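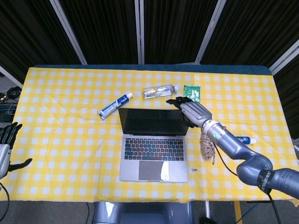
Viorica Vasiliu has said that automation at Stovamdale took away the part of the job she could do without thinking, and left her the part that needs a person. Stovamdale is a packing and sorting works run by Darwish in Cetutby. It handles mixed small goods, among them toiletries and bottled drinks.

Sorting was done by hand until the company brought in Dindirari, a system of robotic arms with jointed hands. The change began in August on one line and was later extended to 4 lines.

Of the 313 employees, 90 were moved to new duties -- mostly checking, restocking and clearing stoppages. Pay grades stayed the same, but night shifts were cut, and workers who had relied on the night rate earned less. New staff now train for 4 weeks. Repetitive lifting has declined, while complaints of boredom during long checking periods have gone up.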